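Wanda Górecki
Thu 5 October

Third week of looking at apartments in Prarkirville. Putting my notes in one thread so I can stop repeating them to my sister.

1/ The place on Bassey was $100 a month over what the listing said. The extra is for parking. I don't own a car. They don't take it off.

2/ The Odell one is a sublet and the lease ends in November. The listing left that out. 37 minutes to work by bus, with one transfer.

3/ I've started asking every landlord for last winter's gas bill. One sent it the same day. The other two said it depends on the tenant.

4/ Kitchens matter more to me than bedrooms. I cook most nights and I want counter space and a sink I can fit a stockpot in.
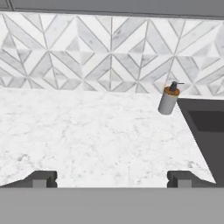
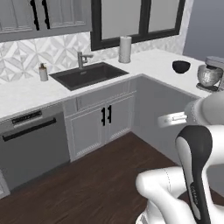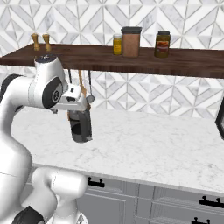

5/ Application fees are adding up. Ask if the fee comes off the deposit before you pay it. Get the answer by email.

6/ Nultico runs the credit check for most of the buildings here. You can reuse the same report for a while, so save the PDF.

7/ Still waiting on unit 341. Second floor, laundry in the building, heat included. The manager said more than 3 people have applied.

8/ If anyone is leaving a one-bedroom near the library, message me. No pets, no smoking, references ready.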